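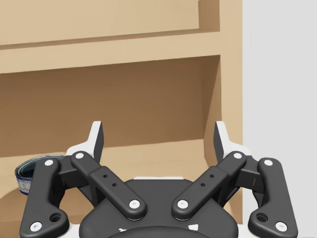 5.3 Failure near the side panels

The most common fault in the Koltport shelf task was contact between the open gripper and the shelving unit. We ran 200 simulated episodes with the Bruter controller, and 55 ended in a safety stop. Most of these stops came during the approach, with the fingers open and nothing held between them.

The cause was a mistake in our collision model. The planner treated the gripper as a closed shape, so the outer links were wider in simulation than the planner assumed. A path that looked clear could bring a knuckle into a post or a shelf board. The wrist camera gave little help, as the links hide part of the shelf at close range.

Figure 6. Wrist view in the simulated shelf task. The gripper is open and a box of pudding mix stands on the shelf to the right of the fingers.

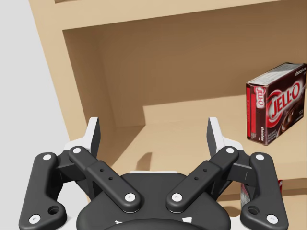 We then replaced the closed shape with one that follows the finger opening, and repeated the episodes from the same starting poses. Safety stops fell to 25. The ones that remained were mostly late stops — the contact check ran once per planning cycle and missed short touches between cycles. Raising the check rate slowed the planner too much on the Tullville machine, and we left it as it was.

We did not test the corrected model on hardware. The force limit was the same in both sets of runs, following the Berchtold setup described in Section 3.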